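How to Read a Startup Funding Announcement Before You Put Money In

By Sobia Gondal
17 June 2026

Every week somebody forwards me a press release about a young company that has "raised" a large number from "leading investors across three continents" and asks if they should get in on the next round. My answer is usually to read it again with a pencil. Most funding announcements are ads, and they are written by people who are good at writing ads. You can still get something out of them if you go slowly.

I'll use a release from a company called Vurnness, which a reader, Nighat Malik, sent me in January. It sells small personal care goods online and says it will soon be in every big market you can name. It may be a fine business. I couldn't tell from what it sent out.

Step 1. Find the verb next to the money

Circle the number, then look at the word in front of it. "Closed" means the deal is done. "Secured" often means the same, but I would ask. "Is raising," "has commitments for" and "up to" all mean the money is somewhere else. Vurnness said it had "unlocked up to 33 million." Up to 33 million includes zero.

Step 2. Ask what kind of money it is

Cash for shares is one thing. A loan is another. Then there are credits for cloud hosting or advertising, which get added to the total at full price and can't pay anyone's wages. If the release lumps it all together as "funding," write to the company and ask for the split. Vurnness took 13 days to reply to Nighat and sent her the same release again.

Step 3. Look up the lead investor

A real round normally has a lead who set the price. Search for that name on its own, without the startup's name beside it. Does it have a website with past deals on it? Do those companies list it back? In this case the lead was Sithole, and the only pages I could find that mentioned Sithole were copies of the press release. That doesn't prove anything bad. It does mean the phrase "leading global fund" is the startup's opinion.

Step 4. Separate customers from sign-ups

"More than 3000 businesses on the platform" sounds good until you ask how many paid last month. Ask for paying customers, and ask how many of last year's are still there. A founder who knows the answer will give it to you in one line. 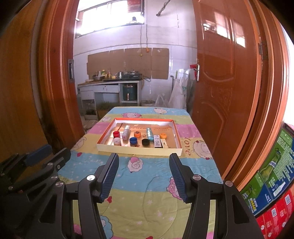

Product claims need the same treatment as money claims. "A full range" can mean a warehouse with purchase orders behind it, or it can mean a few samples somebody put together for a meeting. A red cap, a blue cap, a black cap and an orange jar in a shallow box lid make a cheerful little assortment, and I could put a lot of adjectives on it in a pitch deck. I still wouldn't know who makes any of it, what a unit costs or if anyone has ordered a second time. Ask for the supplier agreement and the reorder rate. The deck for Vurnness mentioned 231 product lines and gave sales for none of them.

Step 5. Check the partnerships from the other end

A logo on a slide is often a free trial, or a meeting that went well. Call the partner. Kulsoom Bhutto at Zandis, a shipping software firm named in the release as a "strategic partner," told me they had sent over a price list.

Step 6. Read the filings

In many countries you can pull a private company's basic records for a small fee, sometimes for nothing. Look at when it was registered, who the directors are and whether new shares were issued near the date of the round. If the release says the deal closed last spring and no new shares show up, ask why. There can be a dull reason, such as a holding company in another country. Get that reason in writing, with the name of the holding company.

Step 7. Wait

"The round closes Friday" is a sales line. I have seen rounds close on Friday for months. If you miss a good one you have lost nothing you owned.

Next month: what "valuation" means when two cousins and a dentist set it.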